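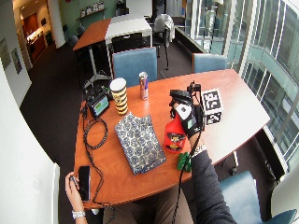
Noura Zoubi
Research Fellow, Workplace Design

4. Breaks at shared tables

4.1 Where people sat

The diary entries covered eight workplaces and came to 206 usable breaks. An entry was usable if the person had written down where they sat, what they ate or drank and whether they spoke to anyone. Entries that gave only a time were left out. Most of the breaks recorded were short, and many of them were taken at the same table each time, even where the building offered other places to sit.

Staff at Trumora had the choice of a long bench along an inside wall or a group of smaller tables near the windows. The smaller tables filled first. Diarists gave light as the main reason, followed by being able to see who was coming in. One wrote that the bench felt like waiting for a train. At Khoury the kitchen had been moved to another floor in December, before the diaries began, and several people had stopped going to it. They made their drinks in the old tea room, where the urn had been left behind, and carried them back to their desks.

We had expected table shape to matter less than it did. People who sat at a table with a curved edge were more likely to record a conversation with someone outside their own team. We can't say that the shape caused this. The curved tables also tended to be the ones nearest the door, and a person walking past is easier to greet than one across the room. Salameh raised the same problem in her work on school staff rooms, and we haven't solved it here. 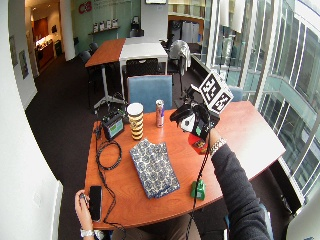 The length of the break made a difference as well. Conversations were seldom recorded in breaks of less than 10 minutes, and the ones that were recorded were mostly about work. Longer breaks brought in family, sport, the price of parking and, at Plandard, a dispute over the colour of the new carpet that ran through the diaries of both departments. Diarists at Plandard were also the only group to mention noise as a reason for leaving a table early.

4.2 Food and drink

Drinks were written down far more often than food. Tea and coffee made on site were the most common, then cold drinks brought from home or bought on the way in. Energy drinks were mentioned mainly by people on early shifts. They were usually drunk slowly, over more than one break, and the can stayed on the table or desk in between (for a can and a paper cup on a shared table, see Figure 1).

Things left on a table worked as a sign that the seat was taken. A cup was enough for most people. At Trumora, two diarists described moving to another table when they found a half-full cup at their usual place, though the owner hadn't come back by the time they left. Bags and jackets were treated as a firmer claim, and some people thought it rude to use them that way. Khoury had a written rule against it, which few of the diarists there seemed to know about. 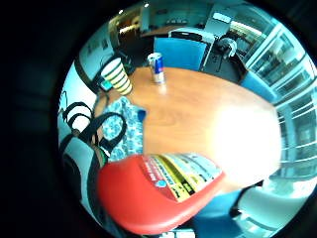 Figure 1. Red Bull can and striped paper cup on a round table.

4.3 Limits of the diaries

The diaries were kept by people who had agreed to keep them, and they were probably more interested in their breaks than their workmates were. Part-time staff are under-represented. Entries were coded by Asuka Koyama and checked by Majdi Farah; where they disagreed, the entry was read again by both and the code settled by discussion. Most disagreements concerned what counted as a conversation. A greeting alone was coded as no conversation, and a greeting followed by any reply beyond a greeting was coded as one.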